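Illovau 2000 Pond Heater and De-Icer

Item 307. Ships from our warehouse in two working days.

The Illovau 2000 is a floating heater for garden ponds and stock tanks. It keeps a small hole open in the ice so that gases can escape and fish get air through the winter. It does not heat the whole pond.

A built-in thermostat turns the heater on near freezing and off again once the water warms a little. Suitable for ponds of up to 2000 gallons. For anything larger, use two units or add the Skiltport air pump. 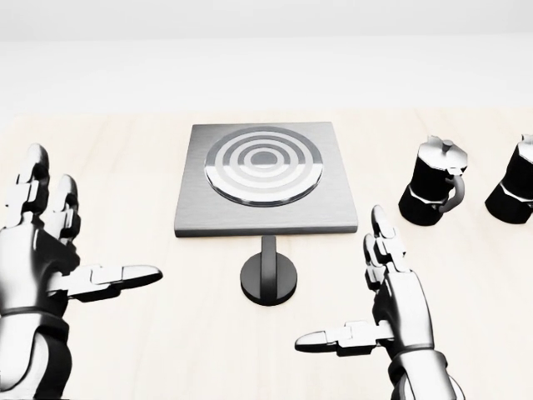
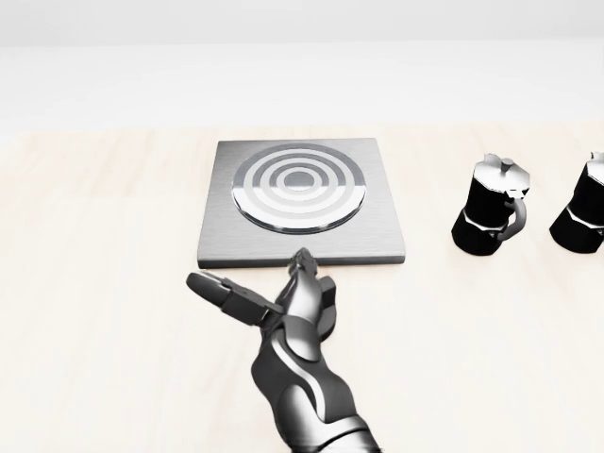
Square plate on a pale tabletop

What's in the box
Heater with attached cord
Cord clip and two screws
Tether line, 87 inches
Printed guide

Setting up
Put the heater in before the first hard frost – October is a good month in most northern states. Tie the tether to something solid on the bank and keep the float away from the skimmer. Plug into a GFCI outlet only. Do not run the heater out of the water.

Take it out in spring, wipe off the scale with white vinegar and store it dry.

Customer comments
"Second winter with it. The hole stayed open and all the goldfish came through. Cord could be longer." – Haiyan Luo
"Works fine. The clip that holds the cord is flimsy, so I used my own." – Dénes Katona

Spare parts
Replacement float, item 121
Cord clip, item 87

Returns are accepted on unused heaters in the original box.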